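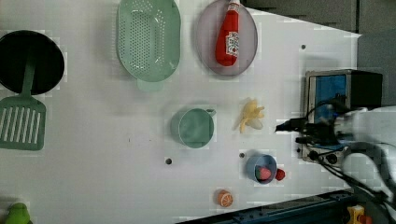
The Skimell cell is the small one at Trallier, a single arm working over a white table, and most of the calls we get about it are really about cables. The arm is in good shape for its years and asks for very little, but it does like to be looked over before a shift. Start where the black cables trail from the gripper and follow each one back toward the housing with your fingers, slowly, feeling for a flat spot or a nick in the jacket. The toy kitchen things, the banana and the ketchup and so on, can stay put while you do it. Power down first, please, and give it 60 seconds before you touch a connector.

If you find a worn cable, swap it and write the date on the new one with a paint pen. We keep spares in lengths of 11 and 22 inches — the shorter one goes at the wrist, and you will want to leave it a generous loop so the last joint can turn without tugging.

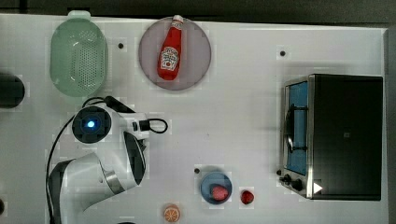

Melquiades Hinojosa wrote to say that he leaves a bit more slack than we suggest and has gone since May without changing a wrist cable, so do try a longer loop if yours keep wearing in the same place. Just run the arm through its full reach at low speed afterward and watch that nothing snags.

Next come the fingers. Snug the screws by hand with the short hex key from the Cabello kit, going back and forth between the two sides, and stop as soon as you feel them seat. A long key makes it far too easy to strip a thread (ask us how we know!).

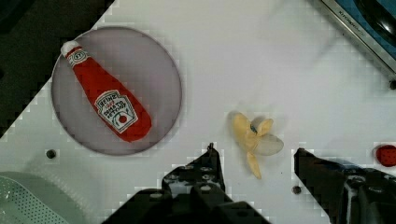 Page last changed: 16/01/2022

After the fingers have been off for any reason, the grip needs to be taught again. Open them all the way, close them on the Stotgate gauge block, and save the reading under a new name so the old one is there to go back to. Then run 14 slow picks 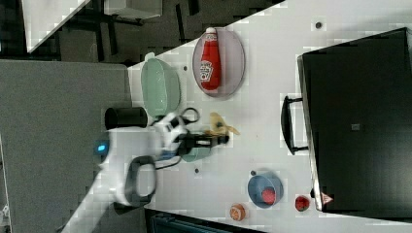 and, if the readings stay close to one another, bring the speed back up a little at a time. If they wander, go back to the screws before you blame the motor. Ngọc Lý keeps the log for this cell and is always glad to get a note, even a short one.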